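Tue 25 June. Osside works open day. Writing this up on the train before I forget it all

Got the 200 bus from the station, which drops you at the wrong gate. Signs for the open day only start once you're past the main roundabout, so a dozen of us wandering along the verge with our printouts. Badge, orange vest, sticker with my number on it (581, no idea how they number them). Coffee OK. Pastries gone by the time I got in.

Vultholm bought the site from Strobel and you can tell which bits came with it. Old sheds at the bottom, low, brown doors, Strobel name still on the gutters. New hall at the top. Everybody wants to see the new hall so that's where the first group went. I asked for the second group and got the grounds first, glad I did, it was cooler and a lot less crowded.

The walk up is the nicest part of the whole visit and it isn't even on the map they hand out. Narrow path, fence on one side for a good stretch with shrubs growing behind it, then wall, then trees and a bank full of dry leaves. Went from full glare to deep shade and back again every few steps, sunglasses on, off, on. Leaves in June! Last year's I suppose, or they just never rake it. Wouldn't want to do it in December in work shoes.

Surface changes as you go. Pale concrete in one part with brick edging, gray asphalt in another. Cracks here and there up in the wooded bit, nothing bad. Not wide. Two people side by side fine, a cart coming the other way and somebody is in the leaves. 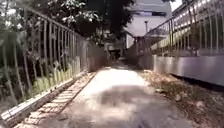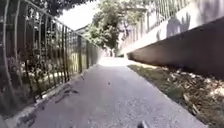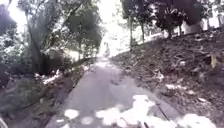 *The footpath, Osside open day: by the brick edging, along the black railings, and in the woods.*

The guide said 86 steps if you take the stairs instead, and the path adds maybe five minutes. Take the path. Half our group took the stairs and had to stand and wait for us anyway.

New hall then. Loud. They run the Grerum line in there, shelf brackets and hinges mostly, and we got ear plugs and a yellow lane to stay inside. Press at the far end was down for a tool change so we saw it open, which I liked more than seeing it run. Nearly 76 people on a shift, the guide said, then somebody corrected her and I didn't catch the new number. Packing is still by hand. Very fast hands. Watched one carton get folded, filled and taped before I'd found my pen.

Questions at the end. Mostly parking and whether they're hiring (yes, nights). I asked about the old Strobel sheds and got "under review". Would of liked to see inside one.

Practical stuff for anyone going to the next one:

- get off a stop later than they tell you, it's closer to the right gate
- closed shoes, they do check
- no bags in the hall, lockers take a coin and you get it back
- ask for the second group
- water. There's a tap by reception and then none untill you're back down

Train's pulling in, rest of my notes are on the back of the map. Will type up the press stuff tomorrow.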